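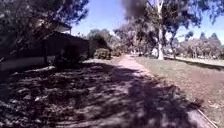 Preguntas frecuentes sobre las rutas a pie autoguiadas de Falholm

Llevamos unos cuantos veranos contestando los mismos correos, así que hemos reunido las respuestas en una sola página. No es que nos moleste escribirle a usted personalmente, es que a la cuarta vez que explicamos lo de las maletas empezamos a ponernos literarios. Casi todo el mundo pregunta primero por el calor, y la respuesta depende más de la sombra que del termómetro: hay tramos como el del camino rojizo, con una buena mancha de sombra de árbol y después un trozo a pleno sol, y quien sabe descansar en la primera suele llegar de mejor humor al final del segundo. Si su duda no aparece, escríbanos.

¿Qué es exactamente una ruta autoguiada?
Usted camina y nosotros no. Le reservamos los alojamientos, trasladamos el equipaje y le damos un cuaderno de ruta con mapas e indicaciones. No hay guía, ni grupo, ni señor con banderín. Tampoco hay nadie que le diga cuándo parar a comer, cosa que algunos clientes echan de menos hacia la segunda jornada.

¿Necesito estar en forma?
Necesita poder caminar varias horas seguidas y volver a hacerlo al día siguiente, que es donde se descubre el truco. La ruta de Hidby es la más suave. La de Lekow tiene un desnivel máximo de 676 metros en una sola etapa, y le rogamos que no la elija porque «el nombre sonaba corto».

¿Puedo hacerla con zapatillas nuevas?
Puede. También puede estrenar dentadura en un banquete. Úselas antes durante unas semanas, con los calcetines que piense llevar, y meta en la mochila algo para las rozaduras.

¿Cuánto pesa el equipaje que trasladan?
Una maleta por persona, hasta 20 kilos. A partir de ahí cobramos suplemento y el conductor suspira, esto último sin cargo. Deje el equipaje en recepción antes de las nueve de la mañana. Si a esa hora sigue en la habitación, seguirá en la habitación por la tarde – y usted estará en otro pueblo.

¿Se puede ir con perro?
En Hidby, sí, avisando al reservar. En Lekow solo lo aceptan dos alojamientos y hay ganado suelto en varias etapas, de modo que el perro tendría que ir atado casi siempre. Los gatos no los ha pedido nadie todavía.

¿Qué pasa si me pierdo?
Lo más habitual es que se haya perdido doscientos metros antes de darse cuenta. Vuelva al último punto del cuaderno que reconozca con seguridad y empiece de nuevo desde ahí. Si sigue sin verlo claro, llame al teléfono de la contraportada. Lo atiende Roya Nouri, que redactó la mayor parte de las indicaciones y conoce los cruces dudosos por su nombre y por su historial.

¿Por qué el cuaderno dice «siga por el camino evidente»?
Hemos recibido quejas. En la última edición quedan menos caminos evidentes y más referencias útiles, como el tipo de firme, los cambios de anchura o el lado por el que queda la hierba. Si encuentra alguno que no le parezca evidente en absoluto, anote el número de página y mándenoslo.
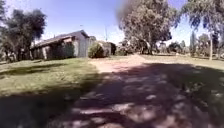 También agradecemos las correcciones menores: una cancela que ahora abre al revés, un banco desaparecido, una fuente que ya no da agua. Las incorporamos cada invierno. Las opiniones sobre el tipo de letra las leemos con interés y las archivamos con cuidado.

¿Cuál es la mejor época?
Mayo, junio y septiembre. En julio también organizamos salidas, pero conviene echar a andar a las siete y dar la etapa por terminada a mediodía. Quien desayuna a las diez en julio hace una ruta distinta, bastante más larga.

¿Hay dónde comprar comida por el camino?
En los finales de etapa, siempre. Entre medias, poco. Encargue el bocadillo la noche anterior en el alojamiento y especifique el relleno. Si no especifica, será de queso.

¿Los alojamientos tienen baño privado?
Todos menos el refugio Þorgeirsson, en la ruta de Lekow, que tiene baños compartidos, literas y un dueño muy orgulloso de su sopa. Admite reservas por teléfono y, según nos cuentan, se pronuncia más o menos «Zórgueirson», con zeta española. Con decir «el refugio» en el pueblo basta.

¿Cuánto cuesta y cómo se paga?
La ruta de Hidby cuesta 400 euros por persona en habitación doble, con desayunos y traslados incluidos. Para Lekow hacemos presupuesto según fechas. Se paga una señal al reservar y el resto un mes antes de la salida. No incluye almuerzos, seguro ni el licor de hierbas que le ofrecerán en la última etapa como si fuera un regalo.

¿Y si tengo que cancelar?
Hasta un mes antes devolvemos la señal completa. Después, la mitad. Con menos de una semana no hay devolución, pero podemos cambiarle la fecha una vez si los alojamientos tienen sitio. La previsión de lluvia no cuenta como causa mayor, por muy mala cara que tenga la aplicación del móvil.

¿Puedo comprar solo el cuaderno?
Sí, en papel. Pídalo con la referencia 3789 para Hidby; el de Lekow se está reimprimiendo. Incluye los mapas y las indicaciones, pero no el teléfono de asistencia. Roya también duerme.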